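杂物箱整理记录,一条一条发,想到哪写到哪。

1/
客厅靠墙那两个灰色的箱子拖了半年没动,从去年 July 搬过来就一直当“临时放一下”的地方用。今天 2024年1月17日,开始清。

2/
先说规矩。之前在 Evdale 的一本收纳小册子上看到过一个办法,叫“先倒后分”,就是把箱子里的东西全倒在地上再分类。我试过一次,倒完之后坐在地上看了半天手机,最后又原样装回去。这次换个办法:不倒,一件一件拿,拿出来就得决定去哪。

3/
去处只有四个:厨房、卫生间、送人、扔。没有“先放着”这一项。“先放着”就是这两个箱子的来历。

4/
箱子本身不换。有人劝我买 Brivmont 那种带盖的透明箱,说看得见里面就不会乱放。我看了下价格,一套下来三千多,算了。灰箱子内壁刮得一道一道的,不影响装东西。

5/
装东西的箱子旧一点反而省心,往里放金属的东西不用垫布。新箱子我会舍不得用。

6/
开工。前面这个箱子先来。

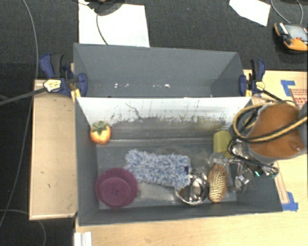

前面这只箱子,木桌上,里面什么都有。

7/
先拿最容易坏的。带绿叶子的那个橙色的,放角落里,跟碗挨着。吃的和日用品混在一个箱子里是我最想改掉的习惯。去处:厨房,放果盘,这两天吃掉。

8/
紫红色的圆碗。这个碗我找过,上个月拌凉菜的时候翻遍柜子没有,后来用汤碗凑合的。去处:厨房,洗一遍再进柜子。

9/
银色的金属碗。打蛋、和面、泡木耳都用它,比紫红色那个用得多。回厨房,放水槽上面那层,伸手能够到的位置。

10/
两个碗要不要叠着放,想了一下,不叠。叠起来以后每次都要先把上面的拿开,拿开就会随手放在台面上,台面就是这么满的。

11/
蓝白色毛茸茸的那块。擦灰用的,买回来以后书架擦过一次,百叶窗擦过一次。上面的小标签还没剪。去处不在那四个里面,临时加一个:清洁桶。好,规矩第一天就改了。

12/
这种长毛的东西洗完要抖,抖完平铺晾,别挂着夹,夹过的地方毛会塌一块。晾干之前别收,收进去过几天有味道。

13/
金色的梳子。卫生间镜柜第二层。梳子收之前先清一遍缠在里面的头发,用牙签挑,再拿温水加一点洗发水泡十分钟,齿朝下晾。

14/
橄榄绿的杯子。这个犹豫最久。喝水的杯子家里够了,当笔筒又有点占地方。最后决定给卫生间,插牙刷和牙膏,原来那个玻璃的底下总积水垢,正好换下来。

15/
还有一团皱的透明塑料。扔。这个不用想。

16/
一个箱子清完,花的时间比我预想的少。以前觉得整理累,主要累在同一件东西拿起来又放下好几次。拿起来就定去处,手就不会停。

17/
中间接了个电话,讲了挺久,回来发现自己把梳子放在了微波炉上。又拿回卫生间一趟。

18/
后面那个箱子看着是空的,不用清。抽屉里还有线、说明书、电池之类的,留到晚上,这类东西我打算用另一套分法,先按“现在还有没有对应的机器”分,没有的直接走。

19/
说到说明书,Rajput 那台小烤箱的说明书我留了三年,一次没翻过,烤箱去年送人了,说明书没跟着走。这种就是典型。

20/
有朋友问空出来的箱子怎么办。不急着装。我的经验是箱子一空就会自己找东西装,所以擦完倒扣着放,口朝下,没法随手往里丢。

21/
擦箱子的方法也写一下,有人问过。先用干布把碎屑和灰带出来,再用湿布加一点洗洁精,角落用旧牙刷。底上那种发白的一片一片的印子,洗洁精去不掉的话用小苏打加水调成糊,敷十分钟再擦。划痕擦不掉,别使劲。

22/
擦完一定要晾干再倒扣,不然水闷在里面。

23/
送人的那一项今天是零。我还以为会有几样,拿到手里才发现都是日常在用的,只是没回到该在的地方。那以后要解决的就是“用完放回去”,跟买什么收纳用品关系不大。

24/
所以在厨房和客厅中间的矮柜上腾了一格,专门放“等下要拿回去的东西”。这一格很小,放两个碗就满了,满了就得走一趟。试一个月看看。

25/
预算:今天花了 0。之前在 Flanddale 的店里看中一组抽屉分隔板,200 块,购物车里放着没结。等那个抽屉清完再说,说不定用不上。

26/
有人留言问要不要给每个位置贴标签。我一个人住,不贴。家里人多的可以贴,字写大一点,贴在柜门里侧,外面看不到也不乱。

27/
还有人问为什么不一次清两个。我试过,第二个清到一半就开始糊弄,最后那些东西全塞进同一个抽屉。一次一个,中间吃顿饭。

28/
今天的饭是番茄鸡蛋面,金属碗刚洗完就拿来打蛋了,柜子都没进。

29/
晚上更新:那个抽屉开了,最上面是一卷胶带和一把不知道开哪里的钥匙。钥匙先去试了阳台柜,不是。信箱,也不是。

30/
钥匙单独放进信封,写上今天的日期,到夏天还没找到对应的锁就扔。胶带归工具盒。剩下的线明天接着分,先睡了。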